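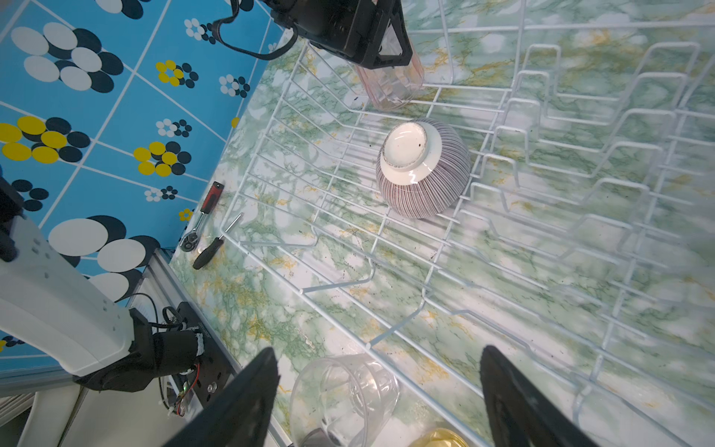 Striped bowl, upside down in the rack.

Well, the Tuesday soup supper is back, and I am so glad! We fed 48 people last week at the Hondstead hall, which beats anything we managed in the spring (May was dismal — it rained and I burned the lentils). Aslak Dalen made his split pea again and I went back for seconds before the line had even finished. Sorry, everyone.

A few things to pass along. Doors open at 5:30 now, and soup is on by six. It's still 2 dollars a bowl, bread included, and kids eat free. If you can bring a loaf, please slice it at home — our one good bread knife has wandered off and I miss it.

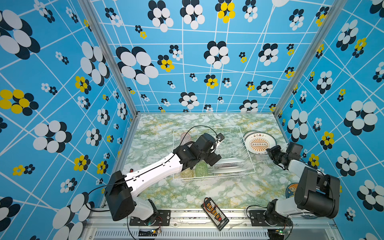 Glassware and plates in the white rack.

We've put 113 dollars toward a bigger stockpot so far. I have my eye on the 21-quart one, and if you've got a pot that size sitting in your garage, call me before I buy it!

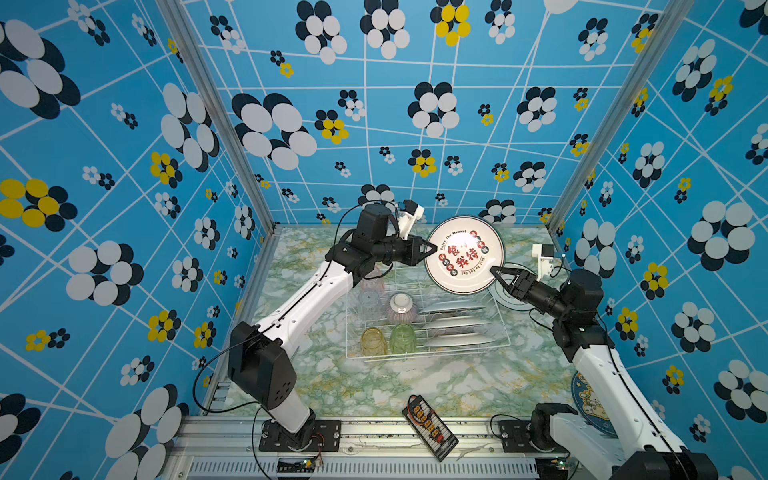
Blue flowered wallpaper and pale green marble pattern.

Next week is tomato with rice, plus a chicken noodle if I can talk my sister into it. Tell me by Sunday night if you need something without dairy and I'll set a pot aside before the cream goes in.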